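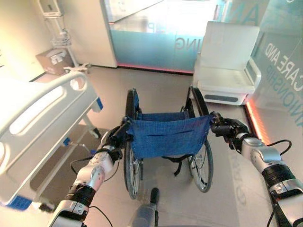 Is a folding travel wheelchair good enough for everyday use? For short trips and shops, fine, but for sitting in all day get something with a proper cushion and a firmer back.

Quick review then, bit rushed. The Culard folder, bought for my aunt last November. She walks round the house ok but not the length of Iltthorpe high street, and deffinitely not up to the clinic.

Good stuff first. Folds fast. Pull up on the seat, done. Goes in a small hatchback with the parcel shelf out. Brakes bite well, I park it on our sloping drive and it stays put. Push handles a decent height for me, my cousin is taller and stoops a bit. Grips haven't twisted yet, which they did on the old Grurnamier within weeks.

Not so good — the footrests. Stiff catch, awkward to swing out with cold hands, and one rattles over cobbles. Small front wheels hate gravel. Seat sags after a couple of hours and she starts shifting about. We added a foam cushion, 10 quid, big improvment, should have come with one.

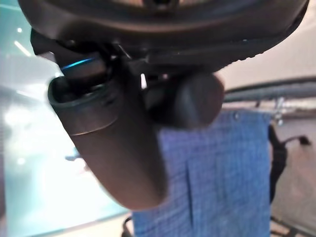 Issue 84, page 32

Cleaning. Damp cloth, mild soap, leave it open overnight. Wheels pick up hair round the axles, tweezers job. Check the bolts every month or so, ours had one loose under the seat by spring.

Delivery was slow and the box turned up battered, chair fine. Rang the shop about a spare footplate and got Burgi Baumgartner, very helpful, posted one the same day. No charge. Would buy from Baumgartner again for that alone.

Would I get the chair again? For outings yes. If she needed it full time, no, I'd save up and have her measured for one. Try before you buy if you can, and take whoever is doing the pushing.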